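Bench notebook, May
Sorting station, drawer bins, continued

Picking up from the last entry, where I said I would stop complaining about bins and start writing down what I don't like about them. So.

The claim we were given (Getside's buying sheet, passed along with no source) is that a tinted bin "sorts as fast as a clear one and hides the mess." I don't believe either half. Tinted plastic hides some of the mess, the part you wanted to find. The first half has no test behind it that I can locate. I asked Hanyu Ding, who looked too, and all that came back was a Zabala catalog page with the same sentence on it, so I suspect one copied the other.

Three bins, side by side, long sides touching or close to it. One kind of cutlery per bin. That is the whole layout and I see no reason to make it fancier until the plain version has failed at something.

On the surface: white, and I would keep it white. We tried the gray mat for a morning and the forks got lost on it. The cloth version has its own trouble. It creases when you lean on it, and the creases are low enough that you stop noticing them, right up to the point where a fork handle sits on one and rocks. I smoothed it twice before 10:30 and then gave up.

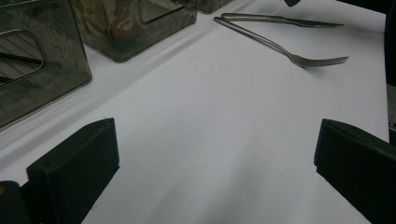 Does the tint make it harder to tell which bin is which?
From straight above, hardly at all, as long as there is one thing in each bin. From a low angle it gets worse, because you are looking through the near wall, the floor and the far wall, and three layers of smoke color add up. A dark handle against a dark wall is the worst case. A strip of white tape on the rim would fix it for the price of the tape.

Handles. The molded ends are fine for carrying and I have no quarrel with them. What I do quarrel with is the idea that they are a "guide" for lining the bins up (Tidico's word, from the leaflet). They guide nothing. The bins drift apart every time one is lifted and put back, and by the end of a run the row is crooked. I would sooner have a strip of wood along the back edge to push them against.

Ridged bottoms. Mixed feelings. The ridges are supposed to keep things off the floor of the bin so that a thin handle can be picked up. With spoons this works more or less by luck: the bowl holds up one end anyway. With forks I am not convinced. A fork lying along the ridges drops into the groove and is as hard to lift as it would be off a flat floor. Lying across them it comes up easily. So the benefit depends on how it falls, and we don't control how it falls.

Desta wants a figure of 700 pieces sorted before they will take a comment on their bins seriously. We have 101 logged. I would put no weight on 101, and I doubt I'd put much on 700 if all of it is done by the same person at the same table. Different hands would tell us more than a bigger pile.

Things I changed today:
Forks now start near the middle of the table, tines toward the person. Before this they were left any which way and the times were all over the place.
Spoons go in at a slant if they land at a slant. No straightening. Straightening was adding time and I was counting it as sorting, a mistake in my own notes going back several pages.
Dark items go in the right bin until somebody gives me a better idea.

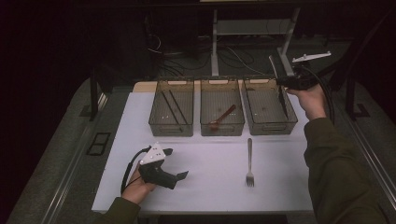 Fork still out on the table, spoon in the middle bin, left bin empty.

Still open: whether bin order matters. Hanyu says left to right should follow how often each thing turns up. Sounds sensible, and I have heard plenty of sensible things at this bench that made no difference once they were timed. Will swap the outer two and run it again without telling whoever is sorting.

Also need to find out if the tape survives washing. The last roll didn't.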